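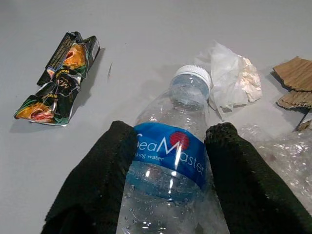

3. The club project: how we ran it and what we changed

3.1 Getting started

We'd been meeting for most of the autumn before anyone said the word "paper", so what follows is pieced together from the lab book, a lot of chat messages and my own memory. The Arnstead robotics club had built two things before this: a line follower that was rather good and a walking thing that wasn't. Sorting rubbish was Ibsa Gebremichael's idea. He wanted something first years could join in with on their first evening, without having to read a manual, and everyone already has an opinion about what goes in which bin!

The task is easy to say. Mixed litter goes on a pale table, the arm picks up one item at a time, and each item ends up in one of the bins on the floor beside it. We settled on 9 classes after a long argument about cardboard (clean and greasy were separate for a while, and then they weren't). Figure 3 gives a typical grasp from the wrist camera, on a drinks bottle with other litter left on the table.

Figure 3. Wrist view during a bottle grasp. Both fingertips are on the bottle below the shoulder, at label height. A wrapper, a tissue, cardboard and bubble wrap lie nearby.

3.2 Collecting the grasps

We drove the arm by hand for all the training runs, taking turns, and saved the wrist view along with the finger opening and the arm position. By January we had 2000 grasps, of which we threw out 700. That sounds dreadful, and it felt dreadful on the evening we did it, but most of them were from the early sessions when we were all still learning how to steer. People came in too fast, or shut the fingers before they'd lined up, and the policy we trained on that first batch (we called it Murel) copied our bad habits beautifully. It rushed at everything.

The second policy, Trasau, was trained on what was left. Same network, same settings, just better driving behind it. I'd love to report something cleverer here, but the biggest gain we got all year came from sitting down and agreeing how to approach an object – slow for the last bit, fingers open wider than you think you need, then close.

We also wrote down a few house rules for laying out the table, and I'll give them as they were pinned up by the door:

Put things down as they fall. No tidying.
At least one see-through item every time.
Change the layout after each bin run, even if it was a good one.
If you knock something over, leave it over.

The last one caused some grumbling, as it makes the next pick harder for whoever is driving. We kept it anyway.

3.3 What was hard

See-through plastic, mainly. On a light grey-white table, the clear parts of a bottle let the table show through, so there isn't much of an outline to go on. A label helps a great deal. In Figure 3 the blue band gives the network a big, plain patch of colour right where the fingers need to go, and the white cap marks the other end. Bubble wrap has neither of those. It's clear all over and covered in bright little highlights, and Murel used to hover above it as if it couldn't decide whether anything was there.

White tissue was the other nuisance. Its thin edges nearly melt into the table, and the two policies both tended to aim for the thick part in the middle, which did work more often than I'd have guessed. We tried a darker table cover for one session. It fixed the tissue and made a mess of everything with a dark wrapper, so back to the pale top we went.

Soft bottles need a mention too. If you squeeze an empty one it gives, the fingers carry on closing, and the opening we record no longer tells you how wide the thing was. Charbonneau, our small script for cleaning up the logs, now keeps the opening at first contact as well as the final one. It took an afternoon to write and I wish we'd had it from the start, as we couldn't go back and add that reading to the older runs.

3.4 Running it as a club

A normal session lasted roughly two hours, with one person driving, one laying out the table and one on the lab book. We swapped whenever somebody got bored. That turned out well for the data, I think, as no single driver's style took over, though it does mean the notes are patchy. Some pages have a full list of what was on the table and some just say "litter, usual". Anyone repeating this with a student group should print a form before the first session and insist on it.

The newer members drove better than the rest of us by the end of term. The scores for both policies, split by class, are in Section 4.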